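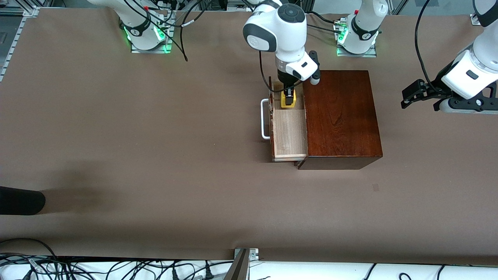
The right arm reaches into the drawer while the left one waits its turn.

Robotics Club: Drawer Season

The club's two-armed entry for the Grerivix student challenge goes by Bromance, a name chosen by vote in May and regretted by the faculty ever since. The task is a household chore: open a drawer, deal with the small yellow block, close the drawer. Any toddler in town can do it, and several parents have pointed this out.

Our students have logged 168 practice runs. Bromance managed 13 clean ones in a row last week, then spent an afternoon shutting the drawer on its own gripper. The fix took 22 lines of code and one long argument about whose lines they were.

Sestus Hall has kindly let us keep the table through the summer. Please do not tidy the cables. They are labeled, sort of.

Open practice is 24 June 2018 in the Rizvi Room. Bring snacks, and keep them off the brown paper.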